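Print this article | E-mail this to a friend

Filed under: Home & Table, Opinion

Leave the cup on the table

By Vira Kobzar

My mother kept a cup on the kitchen table that was never drunk from. It held two pencils, a stub of chalk, the key to the meter cupboard and whatever else had been picked up off the floor that day. Guests sometimes reached for it and had to be stopped. I thought it was a lazy arrangement when I was young, and I bought myself a proper organizer as soon as I had my own place. I now think she was right and I want to make the case for her.

The organizer I bought was a Nimell, the wide one with the sliding trays. It was well made and I have nothing against the company. The trouble was that it had a place for everything, and I had to remember which place. Rubber bands went in the second tray and batteries in the third, and if I came home tired, both went on the counter. After a year the counter was full and the trays were half empty. I gave the thing to my neighbor, Svetozár Rusnák, who keeps fishing tackle in it and is happy.

What replaced it was a cup, a bowl and a box. The cup takes small things. The bowl takes things that roll. The box takes whatever is going to another room, and it gets carried there when it is full. None of them has a label. None of them has a lid either, and I would argue that the lid is where most storage goes wrong. A lid has to be taken off with one hand while the other holds the thing you are putting away, and then it has to be put down somewhere, and then it goes back on or it doesn't. In my house it doesn't.

Svetozár disagrees with me about this. He says open containers collect dust, and he is correct. He also says that a cup full of odds and ends looks like a house where nobody has finished anything. I grant him the dust. I wash the cup in November and again when I notice it. As for the look of it, I would rather see my scissors than own a clean surface and no scissors.

There is a fashion now for buying the containers first. The Mogensen catalog that came through my door has 200 pages, and roughly half of them show boxes meant to go inside other boxes. A friend in Zerkodmont spent 400 on a matching set from Vimura before she had decided what was going into it. She ended up sorting her kitchen to suit the set. She moved the tea because the tea box was too tall for the shelf where the tea had always been, and she still opens the old cupboard every morning.

Use what you already have and see where things pile up. If the pile is by the door, put a bowl by the door. If things gather at one end of the table, that is where the cup goes. Color helps more than size, in my experience. A red cup can be found from across the room without my glasses, and I can tell a child "in the red one" and be understood. Clear plastic sounds like the sensible choice, but I lose clear plastic all the time.

I don't claim this works for everything. Medicine needs a closed cabinet, and so do knives if there are small children. Papers are hopeless in a bowl. I have a folder for papers and I dislike it, but I use it. Flour needs a lid, and I keep mine in a tin with a lid that I complain about.

For the rest, the small daily things that get picked up and put down again, an open cup within reach of your hand does the job. The test I use is whether I can drop the thing in while talking to someone. My mother could do it without turning her head from the stove. I am still a little slower, and the meter key ends up in the bowl more often than it should. 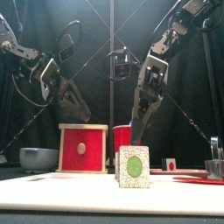

A red cup with something small and blue just showing over the rim.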